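In praise of wearing perfume in July

Every summer the same advice comes round: put the big scents away, switch to something that smells of lemon peel and clean laundry, and wait for the cold. I followed it for years. I had a whole shelf of ambers and resins that went into a drawer after the spring bank holiday and didn't come out until I needed gloves. What a waste of good evenings!

Heat is wonderful for perfume. Warm skin pushes everything outwards, so the parts of a heavy scent you have to hunt for in December, nose pressed to your wrist under two jumpers and a coat, come floating up on their own. I put one small dab of Gorcombe's smoky fig behind each knee last week (behind the knee, yes, try it) and walked to the shops in a cotton dress, and I swear I smelled tobacco, honey and something like warm pencil shavings, none of which I had ever caught in it before. I have owned that bottle for seven years. 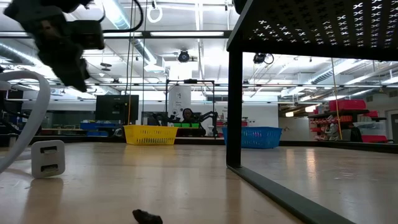

The trick is quantity. Where you'd use four sprays in winter, use one, and put it low down so it rises slowly through the day. The people who complain about heavy perfume in hot weather have nearly always been stuck on a train beside someone who got dressed in a cloud of it, and I'm on their side. But that's a complaint about the dose. A single spray of Anness's old incense oil on the hem of a linen shirt is a lovely, quiet thing, and it lasts until bedtime.

Linen, by the way, is the best friend a perfume ever had. It holds on to scent far longer than silk does, it doesn't mind a bit of oil on an inside seam, and it creases so gloriously that you stop fussing about the rest of your outfit. I've been living in a loose Dreßler shirt the colour of weak tea, and the collar now smells faintly of myrrh even after a wash. I'd buy another three if my wardrobe door still shut.
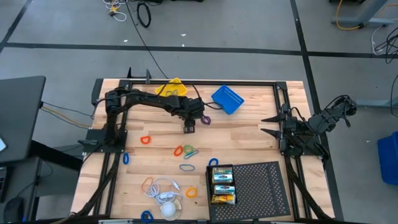 I do understand the love of citrus. A sharp cologne straight from the fridge on a sticky morning is one of life's cheap joys, and I get through a bottle of the Ustness one most summers. My quarrel is with the idea that it's all we're allowed. By eleven o'clock the lemon has gone, and you are left smelling of nothing in particular for the longest, lightest, most sociable part of the day. Why would you do that to yourself at a garden party? Roses are out, the grass has been cut, somebody is burning sausages, and a little sandalwood sits among all that beautifully.

So open the drawer. Take out the one you think of as your Christmas perfume and wear a drop of it to water the tomatoes. If you hate it, it washes off, and if you love it you've just doubled the use you get from something you paid for long ago.

Posted 29/07/2026

Comments (3)

marigoldandmoss: Behind the knee!! Tried it this morning with my vanilla and my husband asked who was baking.

T.H.: Can't agree, sorry. Anything with patchouli gives me a headache above 20 degrees, one spray or ten. Lovely read though.

slowstitcher: Careful with oils on pale linen, I have a mark on a cuff that has survived everything. Inside seam is good advice.

You may also like
Sandals that survive a cobbled street
The case for one very good straw hat
Washing linen without losing your temper
Seven scents for people who hate scent

Contact | Privacy | Back to top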